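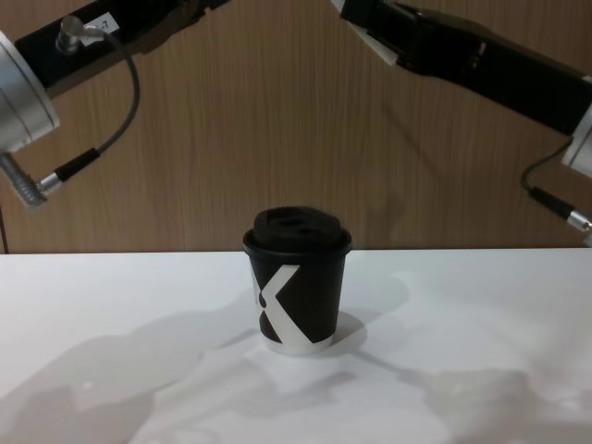 Coffee cup on the white table.

Wed 25 May

The register of donations for the Dornville mayoral contest was opened for inspection at nine this morning, and the greater part of the day was given to reading it. The office holds no view on the candidates. Its duty is to record what has been declared, and by whom, and to note where the declarations fall short of the rules.

The incumbent's campaign lists 2149 separate gifts. Most are small and come from households within the town boundary. The larger sums come from elsewhere. Prallberg, the property lender, appears under its own name and again through two of its directors, each of whom gave 4000, the most that a single person may give before November. The challenger, who has spoken against Prallberg at every public meeting this spring, has declared a gift from Hukar, a firm in the same line of business. The entry is lawful. It was queried only because the date of receipt had been left blank.

At eleven a letter was received from the agent for the challenger, asking that the Hukar entry be held back until the date could be confirmed. The request was declined. The rules allow a correction to be added to an entry but make no provision for removing one from view, and the agent was told so in writing before noon.

The afternoon was spent on the Arboleda ward returns, which are in poor order. Several pages are unsigned, and a dinner with tickets at 50 each has been entered as a single gift from the hall that hosted it. Those who bought tickets must be listed in their own right if their total giving passes the limit. The ward party has been given 3 working days to supply the names. A similar fault was found in the same ward at the last election, and the earlier correspondence has been placed with the present file.

Two newspapers telephoned for comment on the Prallberg gifts. Both were referred to the public register and to the opening hours posted at the front desk. No further statement was made.

It is noted for the quarterly report that almost all of the callers to the counter today asked for the same page, and that the present arrangement of one bound copy and one reading desk is not adequate. A second copy will be requested tomorrow. The register was closed at half past five and returned to the strongroom.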